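3.2 Packing and flattening clear bags

The second part of the study deals with items packed in clear plastic bags. Bags of this kind are common in shops, mail rooms and home storage, and they are handled many times before anyone opens them. Most earlier work on packing, including our own on folded towels, looked at the item and treated the bag as a wrapper of no interest. We took the opposite approach. The item was kept simple and the attention went to the bag: how it lies, where it wrinkles, and what a person has to do to make it flat enough to stack.

Bags came from two suppliers, Grondix and Rarnell. The Grondix bags are the thinner of the two and cling to themselves when pressed. The Rarnell bags are stiffer and spring back along any sharp fold. Both types were bought in one lot in August and stored flat in their cartons until needed. We did not use bags with a zip or a sticky strip, as these change the way air leaves the opening and would have called for a separate set of instructions. The open end was folded under once and left without tape.

Work took place at tables in a shared hall in the Katona building. The tables are white and smooth, which has two effects. A bag slides easily and has to be held down while it is being straightened. Clear film is also hard to see against a pale surface, and most people find its border from the shine along the wrinkles or by touch. Two participants asked for a dark mat under the bag. We turned this down because the packing benches we had visited beforehand were light in color, and we wanted the same difficulty to be present.

Each packed bag was handled in 6 steps, given to participants on a printed card:

(1) Lay the bag on the table with the open end away from you.
(2) Find the middle of the item through the film and press there.
(3) Push the air outward from the middle toward the open end.
(4) Straighten the film on both sides of the item.
(5) Fold the open end under the bag.
(6) Lift the bag by the item, never by the loose film, and place it on the stack.

Step 2 gave the most trouble. A soft item moves inside the bag when the film is pulled, so a person who starts at the side will often end with the item bunched into a corner. Pressing on the middle first holds the item and the lower layer of film in place together. Figure 3 shows a bag lying flat on the table with contact made through the film. 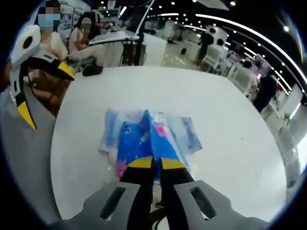 What should be done when the film on either side of the item stays wrinkled after the air has been pushed out? Straighten it once with a light stroke away from the item and then leave it, as small wrinkles do not affect stacking and repeated stroking tends to pull the item out of place.

Figure 3. Bag with a blue item inside, pressed from above. The film is crumpled and extends to both sides of the item.

The answer given above was added to the back of the card after the first day. Before that, participants had differed a good deal in how long they kept working on the film. Some stopped as soon as the bag would lie down by itself. Others went back to the same wrinkle over and over, and one bag was straightened so many times that the item had to be taken out and put back in. With the added note, the spread in handling time became smaller, though we did not test this as a separate condition.

A total of 202 bags were packed and stacked by 19 participants. A bag was scored as flat if a second bag of the same type could be laid on top of it and remain in place for 40 seconds. This is a simple test and it misses some things. A bag with a large pocket of air at one side may pass when the bag above it happens to rest on the item, and fail when it is turned around. We considered measuring the height of the stack instead, but height depends mainly on the item and says little about the film.

Scoring was done at the table right after each stack was finished. Bags that failed were put to one side and looked at again at the end of the session. In most of these the air had gone to the closed end, where it had no way out. The cause was nearly always step 3 done in the wrong direction, usually by a person who had turned the bag around to read the item through the film and had not turned it back. The stiffer Rarnell bags failed in a second way as well. The fold made in step 5 opened again under the bag and lifted one side. Placing the palm on the fold for a moment before lifting was enough to prevent this in later sessions.

Color made a difference that we had not planned for. Bright items were easy to locate through the film, even when the film was badly wrinkled and threw back the light from overhead. White and pale items were harder, and people pressed near the middle of the bag in place of the middle of the item. When the item was well off center, this left one side of it raised. Future versions of the card will tell the reader to feel for the item with an open hand before pressing.

The items themselves were scarves, small blankets and printed cloth pieces. All were soft, and none had buttons or zippers. Results should not be carried over to boxed goods or to anything with a hard edge, where the film can tear at step 3. They also should not be carried over to bags with air holes. A short trial with perforated bags from Brestico was dropped after one session, since the air left too quickly for the direction of pushing to matter.

One further limit concerns the room. The hall was in ordinary use during the sessions, with other people seated and standing nearby, and participants sometimes looked up or paused in the middle of a bag. We kept these bags in the results. Handling times that include a pause are marked in the data table, and Section 4.1 reports times with and without them. The flatness score does not depend on time and is reported for all bags together.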